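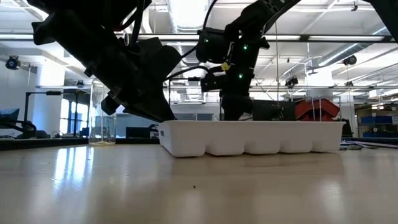 The tray, five wells, on the good table.

Ariel Lumanlan had inherited her aunt's serving tray and, with it, the obligation to have people over.

It came in a box marked Fistedach, which was either the maker or the street her aunt had lived on in the sixties; there was no one left to ask. It was long and white, with five rounded hollows in a row and a lip that flared out as if the tray had been told something shocking. Her cousins had taken the piano, the car and the dog. Ariel had been at the dentist the morning things were divided up, and was told over the phone, through the numbness, that she'd got the tray.

"She wanted you to have it," said her mother.

"Did she say that?"

"She would have, if she'd thought of it."

So it went on the table. Whatever had been on the table went on the chairs, and the tall glass cylinder that Ariel had bought for lilies, in a year when she thought she might become a person with lilies, got pushed to the back. The table was glossy enough to give you the tray twice, once right side up and once blurry, which seemed like a lot of tray for a woman living alone.

The trouble was the five. Her aunt's parties had run to olives, gherkins, pickled onions, salted nuts and a pink dip whose recipe went with her. You could not leave a well empty. Ariel had seen it done once, at the Abella house, when she was nine, and the adults had talked about it all the way home in the car. "Four things," her aunt kept saying from the front seat. "Four things, and a hole."

She wrote a list. Olives, obviously. Nuts. Cheese cut into cubes, although she had a feeling cubes had gone out of favour. After that she wrote "something orange" and went to make tea.

The invitation had already gone out for 16 Jan 2026, seven o'clock, come hungry but not too hungry. She'd sent it to eleven people in a mood she now regarded as a kind of fever. Nine had said yes. One of them, a man from her old office known to everyone as Padico, had asked if there'd be a theme.

"Tray," she typed, and deleted it, and typed, "Just casual!"

The grocery store had olives at the counter in 40 varieties, according to the sign, and the boy with the scoop watched her read every label.

"What goes with olives?" she asked.

"Other olives," said the boy.

She bought two kinds. This solved the fourth well and introduced a new worry, namely whether two kinds of olives were two things or one thing spread out. Her aunt would have had a ruling. Her aunt had a ruling on doilies and on men who whistled, and had once sent back a wedding invitation with the commas fixed.

For the something orange she got dried apricots. They cost more than the cheese. At the till she watched the number climb and thought of the piano, which her cousin had already sold for 386 dollars to a man with a van. He'd bought himself a barbecue with it.

Back at the apartment she did a dry run, feeling ridiculous, then did another with the apricots at the other end. Green olives, nuts, cheese, black olives, apricots. Then nuts in the middle, so the olives weren't glaring at each other across the cheese. She stood back by the stove to get the effect a guest would get, coming in with a coat on and nowhere to put it.

It looked like one of her aunt's parties. It looked so much like one that she caught herself listening for the car doors, and her uncle's laugh on the stairs, and somebody being sent back down for ice.

She ate an apricot. That left a gap, so she moved the rest over to cover it, and then they looked sparse, so she ate a few olives for balance.

The phone rang. It was her mother, wanting to know if she was using the tray.

"I'm practising," said Ariel.

"What have you got in it?"

Ariel told her, in order, left to right. There was a pause on the line, with her mother's radio going behind it.

"Two olives," said her mother.

"Two kinds of olives."

"Well," said her mother. "It's your party, dear. I'll bring the onions."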